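Trakstead Savings Bank
Branch Lending Program: Year-End Report to the Kedasen Fund
Submitted 2018-12-28 by Shona Tuhiwai, Program Manager

Summary

The program is on schedule and within budget. The Nemlow branch opened for small business loans in August, and the Ellery branch followed the next month. Both branches now take applications in person and by mail.

Lending

The two branches approved 100 loans during the reporting period. Most went to shops, repair businesses and food sellers that had not borrowed from a bank before. Four borrowers are more than a month behind. Two of them have agreed to new payment plans, and staff are still trying to reach the others.

Demand at Ellery was lower than we planned for. Applicants there told us the form was too long and that they did not have the tax records we asked for. We cut the form to two pages and now accept bank statements in place of one year of records. Applications have picked up, but we would like another quarter of results before making the same change at Nemlow.

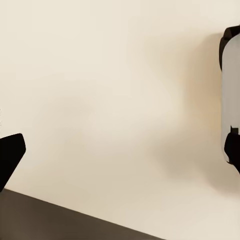 The loan loss reserve remains in a separate account, as the grant agreement requires. No money was drawn from it this year. Interest earned on the account was added to the reserve.

Staff and training

We hired two loan officers for Nemlow and moved one over from the main office to Ellery. Staff completed 720 hours of training on credit review, collections and customer privacy. The second Ellery position is still open. We raised the starting pay for it and have two interviews set up.

Systems

The new loan tracking software went live late. Account balances moved over correctly, but payment histories for 10 older loans had to be entered by hand. Monthly reports to the Fund will come from the new system starting with the next one.

Next steps

Fill the open position at Ellery. Finish the outside review of loan files. Send the Fund a revised forecast for Ellery with the first quarter report, along with a request to move unspent travel money into borrower training.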